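머치슨형 별먼지 시료

머치슨형 별먼지 시료(영어: Merkwood grains)는 머크우드(Merkwood) 운석에서 분리된 선태양계 입자의 묶음을 가리키는 이름이다. 태양계가 만들어지기 전에 다른 별의 대기나 초신성 방출물에서 응축한 미세한 광물 알갱이로, 운석의 모체가 형성되는 과정에서 녹지 않고 남았다. 국내 문헌에서는 머치슨 운석의 입자와 추출 방식이 같다는 뜻에서 이렇게 부르며, '머크우드 입자'라는 이름도 함께 쓰인다.

개요

머크우드 운석은 탄소질 콘드라이트로 분류된다. 5월에 목초지에서 수습된 조각들이 첫 시료가 되었고, 목록 번호는 3059이다. 주된 덩어리는 그윈(Gwynne) 수장고에 보관되어 있으며, 연구용으로 잘라 낸 두 조각에서 지금까지 보고된 입자가 모두 나왔다.

입자의 대부분은 탄화규소이고 흑연과 산화알루미늄이 소량 섞여 있다. 크기는 대체로 1마이크로미터 안팎이어서 광학 현미경으로는 윤곽을 구별하기 어렵다. 동위원소 비가 태양계 평균과 뚜렷이 다르다는 점이 선태양계 기원의 근거로 쓰인다.

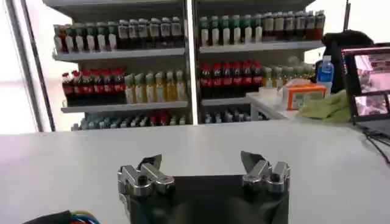
발견과 연구사

운석을 처음 분류한 사람은 암석학자 아르비드 뮈클레부스트(Arvid Myklebust)이다. 그는 기질부의 함수광물을 조사하던 중 산에 녹지 않는 잔류물이 예상보다 많다는 점을 기록했으나, 당시에는 이를 유기물로 보았다. 잔류물을 다시 분석한 솔랑주 페이쇼투(Solange Peixoto)는 탄소-13이 농축된 알갱이를 확인하고 그 일부를 탄화규소로 동정하였다.

이후 마르얀 호스라비(Marjan Khosravi)가 이차이온 질량분석법으로 입자 334개를 측정하였다. 이 목록은 지금도 머크우드 입자에 관한 기본 자료로 인용된다. 목록의 개정판은 2026년 2월 6일에 공개되었고, 규소 동위원소 값의 보정 방식이 바뀌었다.

분리 방법

분리에는 산 용해법이 쓰인다. 운석 조각을 동결과 해동을 되풀이하여 부순 뒤 플루오린화수소산과 염산으로 규산염을 녹이고, 남은 물질에서 유기물을 산화시켜 제거한다. 마지막에 밀도와 크기에 따라 입자를 나누어 금박 위에 분산시킨다.

이 방법은 회수율이 높지만 선태양계 규산염까지 함께 녹인다. 따라서 산 잔류물의 조성을 운석 전체의 선태양계 입자 조성으로 볼 수는 없다. 규산염 입자를 찾을 때는 얇게 연마한 단면을 동위원소 영상으로 훑는 방법을 쓴다.
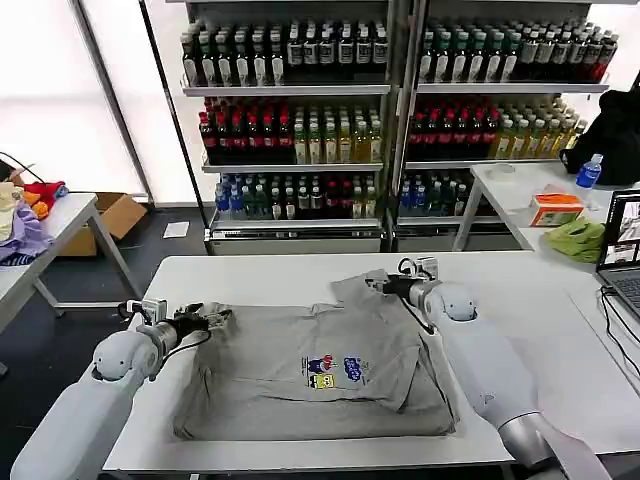 흰 탁자 위에 펼쳐진 회색 티셔츠와 흰색 로봇 팔 두 대.

분류

탄화규소 입자는 탄소, 질소, 규소의 동위원소 비에 따라 다음과 같이 나눈다.

주류형: 가장 흔한 형이다. 태양과 비슷하거나 그보다 높은 금속 함량을 지닌 점근거성가지 별에서 온 것으로 해석된다.

Y형과 Z형: 금속 함량이 낮은 점근거성가지 별과 관련된다. 탄소-12의 비율이 높은 것이 Y형이며, Z형은 규소-30이 상대적으로 많다.

AB형: 탄소-12와 탄소-13의 비가 10보다 작다. 기원이 되는 별에 대해서는 의견이 갈린다.

X형: 규소-28이 많고 칼슘-44의 과잉이 나타나는 경우가 있다. 칼슘-44는 타이타늄-44의 붕괴로 생긴 것으로, 초신성 기원의 증거로 받아들여진다.

호스라비의 목록에서 X형으로 분류된 입자는 2개이다. 이 가운데 하나는 측정 과정에서 대부분 소모되어 재측정이 불가능하다.

연대 논쟁

입자가 항성 주위에서 만들어진 뒤 태양계 성운에 들어오기까지의 기간은 우주선 조사로 생긴 네온-21의 양으로 추정한다. 에드빈 엥에브레트센(Edvin Engebretsen)은 큰 입자들을 대상으로 100만 년이 넘는 성간 체류 기간을 제시하였다. 토르비에른 뢴닝(Torbjørn Rønning)은 반도 현상에 의한 네온-21의 손실을 작게 잡으면 이 값이 달라진다고 지적하였고, 지구에 떨어지기 전 운석체가 우주 공간에서 받은 조사량도 따로 빼야 한다고 보았다.

두 사람의 계산에 쓰인 입자는 일부만 겹친다. 같은 입자를 두 방식으로 비교한 결과는 아직 발표되지 않았다.

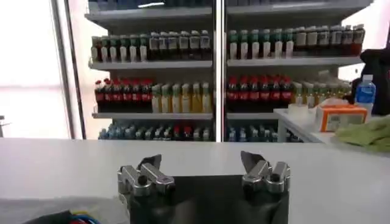 흰색 진열 선반에 놓인 병 음료.

보관과 자료

금박 시료판은 클래드포트(Cladport)의 청정실에서 관리하며, 대여할 때에는 시료판 단위로만 내준다. 측정값과 전자현미경 영상은 눌틴시데(Nultinside) 데이터베이스에 등록되어 있다. 초기 측정분 가운데 일부는 좌표 기록이 남아 있지 않아 시료판 위의 입자와 대응시키지 못하고, 목록에도 별도의 기호로 표시되어 있다.

같이 보기

선태양계 입자
탄소질 콘드라이트
점근거성가지
이차이온 질량분석법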